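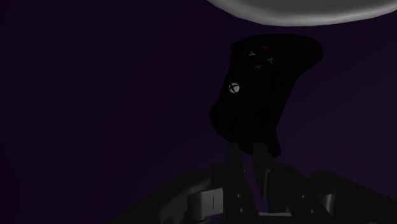

Fig. 1. Simulated gripper holding the game controller by its lower grip, seen from the base of the fingers.

So my part of the project was the gripper, which in our group means everything from the wrist outward (Khrystyna Skoryk had the arm, Jihad Khasawneh had the lighting and the object models). I took over the cell in August, and the first thing I learned is that a simulated gripper needs looking after just as much as a metal one!

Our cell is called Alton. When I got it, anything it picked up would creep down between the fingers and then pop out sideways. I blamed friction first and spent way too long on that. Then Shadi Chamoun asked me if the two fingers closed at the same rate, and nope, they did not. The right one had an old damping value left over from last year's setup, so it lagged and pushed the object over. I copied the left finger's settings across, reset both zero positions, and ran the grasp test again.

We used the game controller for testing because it's a mean shape, all curves and no flat sides. Fig. 1 is the hold on one grip, with the controller tilted way over and the A, B, X and Y buttons facing the camera. It's a dark view, and black plastic on dark purple doesn't help, so I checked finger contact from the force log and used the picture only for the pose.

The test was 300 grasps before the fix and 300 after, same start poses both times. Drops went from 67 down to 7. Five of those seven were the same start pose, with one finger landing right on the edge of the grip, and I haven't solved that one yet.

What I do now before every run:
Open and close the fingers empty, and compare both position readouts.
Re-zero if they disagree.
Save the settings file under a new name (please, whoever gets this next, do this!).
Run ten grasps and read the log before starting a long batch.

Still to do: the wrist joint limits, and a lighter backdrop if Jihad has time. Mwajuma Simiyu has the settings files and the full log.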